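The long shift at the virtual tea table

Teaching a robot to clear up after breakfast takes patience, strong coffee and a whole lot of bad tries. We spent a day with the people who do the trying.

May 4, 2025

Mid-morning at Livgate and somebody has dropped a cup again. No crash. The cup slides through the edge of a table that does not exist, spins a little, and is gone. The woman in the headset says a word we can't print, presses a foot pedal, and the table comes back with everything on it.

"Bin it?" says a voice from the other side of the room.

"Keep it," says Radosław Piątek. "Tag it as a drop."

Piątek runs collection here. Two rooms over a tile showroom, carpet the color of old mustard, a kettle that takes forever. His job, in short: get examples. Good ones, bad ones, slow ones, left-handed ones. An example, to him, is one person steering one pair of robot hands through one small chore from start to finish, every joint angle written down as it goes. Stack the cups. Put the mug on the plate. Hand the plate across. The learning system, called Jurkari, gets fed the lot and tries to work out what the person was up to.

It is not glamorous. He says so himself, twice before lunch.

"People come in for the interview and they think they'll be programming. And then I give them gloves and ask them to pick up a mug 30 times."

Why do it in simulation at all? Money, mostly. Time too. A real pair of hands with that many joints has to be cooled, tightened, sent away when a finger cable goes. A simulated pair never does. And the reset is free - one tap of the pedal and the dishes are back, shuffled to new spots. In the real lab, he says, half the day went on putting things back. Arms aching. Somebody crawling under the table for a saucer.

The gloves are the hard part. They read your fingers well enough, but they don't give much back. You close your hand and feel a buzz at the fingertips, then nothing, then you look and see the mug has gone sideways. New people squeeze too hard. Everybody does. Your own hand knows how to hold a cup so well that you have no idea how you do it, and now you've got to do it by eye, with thumbs that sit in a slightly wrong place.

I had a go. Five tries, I think, before I got hold of anything. My thumb kept turning up late. The first plate I touched went off like a hubcap.

"That's a nice one," said Fikri Oei, leaning over. She meant it. Oei is the one who looks at everything afterward, and she likes a messy recording.

Her desk is by the window, two screens, a bag of dried mango. She came from speech, where she spent years listening to strangers order pizza, and says this is the same work with more elbows. Each recording gets played through at double speed and given tags: clean, fumble, drop, gave up. Then notes. Which hand went first. Whether the person changed thier mind halfway. That last tag is her own idea and she defends it. When someone reaches for one cup, stops, and goes for the other, the system sees a hand wandering about for no reason. If you don't mark it, it learns to wander.

"It copies our bad habits first," she says. "One of our operators used to tap the table before every grab. Little tap. We had over 46 hours with the tap in it before I noticed."

So did the robot tap?

"Oh yes. Beautifully."

They pulled the worst of it and recorded again. It cost them most of September.

The table itself is a long argument. Early on it was bare, with gray blocks, and everyone got very fast at gray blocks. Then somebody wanted dishes, and dishes bring handles and rims and a habit of overlapping each other. Piątek likes an overlap. A cup standing clear is an easy cup. A cup half on a plate, near another thing you mustn't knock, makes the operator choose - lift first, or nudge? Different operators choose differently and he wants both in the pile.

The start position matters as well. Hands up, at the near side, the same every time. Operators hate it because it feels like a stickup. But the system needs somewhere to begin.

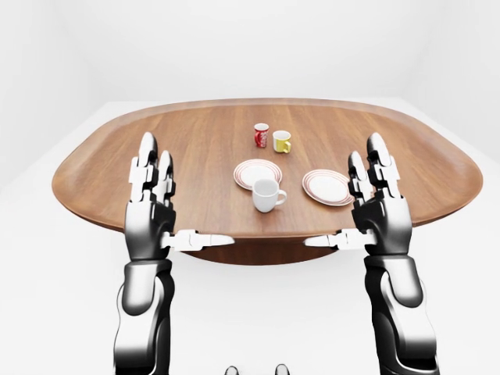

Simulation still: Livgate / Chin task set

The cups at the back are the ones they groan about. Red cup, yellow mug, next to no space between them, and neither one in reach from the starting pose. You have to bring an arm in over the front dishes without catching the white mug on its plate, then get a finger down beside a thing that would rather fall over. Oei says she can tell who is driving just from how they come in. One goes wide, always. Another goes straight over the top and hopes.

The Chin set, as they call this family of tasks, is the one Livgate shares with Flakileo, a smaller outfit that trains its own system on the same recordings. The two teams swap notes, not always politely. Flakileo wants more clean runs. Oei wants more fumbles where the operator saves it, becuase a system that has only seen things go right has no clue what to do when they don't.

Who's right? Depends on the week. The last version trained on mostly clean runs was quick and rather elegant till it clipped a plate, and then it carried on stacking cups in thin air. The one with the fumbles in was slower. Fussier. It clipped the plate, backed off, had another go.

After lunch the room goes quiet, just pedals and buzzing gloves. Shifts are 2 hours at most, then a break, Piątek's rule, after a run of sore wrists last winter. Tired hands make odd data anyway. He walks the row, looks at a screen, says "slower on the lift" and moves on.

The woman from this morning is back on the red cup. Gets it up. Loses the yellow one.

"Keep it," she says, before he can.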